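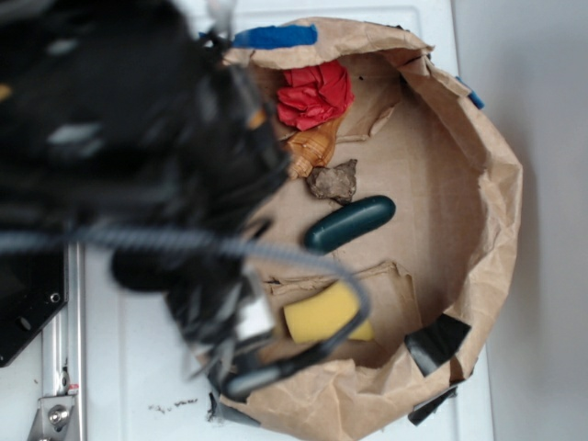 What does the Irkevia picking kit cost to run after the first month?

The monthly plan is $60, and it covers software updates, remote support and one replacement set of finger pads per year.

The kit itself sells for $1,247 through Grovley, the distributor for this region. Shipping is included, but the power supply is listed as a separate item and must be added to the order. This review covers the standard package, purchased at full price. No payment or loan was received from Irkevia or from Grovley.

The package was evaluated over the month of June on bin picking with mixed contents. An open paper bag with its rim folded down, taped to a white surface, served as the container. The contents included a red cloth, a spiral seashell, a small rock and a yellow sponge. Items of this kind differ in shape and softness, and the manual recommends such a mix for initial setup.

Assembly instructions are clear up to page 5, where the cable routing diagram still refers to an earlier bracket. Grovley supplied a corrected sheet by email on the following morning. Purchasers should request it with the order.

The software is supplied by Stusico and installs without difficulty. Its menus are plain, and settings can be saved under a separate name for each container. The export function is less satisfactory. It writes one file per attempt, and my folder held 1,661 of them by the end of the month. A single log would be preferable.

Böttcher offers a comparable kit with a longer warranty and no monthly plan. Its purchase price is higher, and its finger pads are sold only in sets of 5. Buyers who intend to keep the equipment for several years should obtain both quotations before deciding.

The Irkevia plan may be canceled at the end of any month. Notice must be given in writing to Grovley, and the software remains usable in its last installed version.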